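Grip Loss During Powered Holding: Fault Report on the Undgate Arm
Elikem Eshun
Submitted 14 December 2020

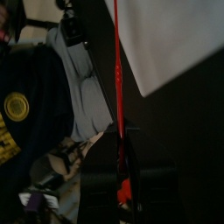

Figure 1. Wrist camera view, red stick between the two gripper fingers.

1. Background

The Undgate arm is used in our lab for pick and place work with long, thin objects. My project was meant to compare grip settings on sticks of different thickness. Partway through the tests the gripper started letting go of objects without being told to, and the project became a report on that fault.

The fault matters for safety. People work close to the arm, and a stick that slips during a fast move can leave the fingers with some speed. Nobody was hurt in any of the drops recorded here.

2. What went wrong

The first drop I noticed was during a slow lift. The fingers were closed, the controller reported a good grip, and the stick slid down and fell on the table. I put it down to bad placement and carried on. Two more drops the same afternoon made that hard to believe.

I went back through the stored logs. The gripper had been asked to close and hold 638 times up to that point, and 83 of those holds ended in a drop. The drops were not spread evenly. Early in a session there were hardly any, and most came after the arm had been running for a while.

In every case the controller status still read "holding" when the object fell. The program went on to the next step with nothing in the fingers. I consider this the more serious half of the fault.

3. Finding the cause

I checked the finger pads first. They were cleaned and the tests repeated, with no change. I then swapped the left and right fingers -- also no change.

Next I logged motor current during long holds. The current began at the set value and then stepped down. The gripper driver, which we run on a Potov board, cuts its holding current when the motor gets warm. This is a protection feature and it worked as designed. It does not send a message when it does this, so the controller never learned that the grip was weaker.

The status reading came from finger position only. A thin stick takes up so little of the gap that the fingers barely move when it slips out. The position stayed inside the allowed band and the controller saw nothing unusual.

4. Changes made

The controller now reads motor current as well as position. If the current falls below the set value during a hold, the arm stops where it is and a warning is shown. The position band for thin objects was made narrower. Long holds are broken up, with the object set down between them so the motor can cool.

I also changed the lab instructions. Hands stay out of the space under the gripper while it is holding, and the stop button must be within reach of whoever is standing beside the arm. The older sheet only mentioned hands during movement.

5. Results after the changes

The arm was run for a further 3,801 holds using the same set of objects. There were 6 drops. The controller caught all of them and stopped the arm -- none went on to the next step with empty fingers. I have not found the cause of the remaining drops. They happened with the motor cool, so the current limit is not to blame.

6. Limits and further work

All testing was done on one gripper. The second unit, at Drondbridge, has a newer driver board and may behave differently. I did not measure motor temperature directly and relied on the driver's own reading, which updates slowly.

A small temperature sensor on the motor case has been ordered and should be fitted in February. The grip comparison I first planned can be restarted after that, using the new checks. The logs and the changed controller code are in the project folder under "Asante".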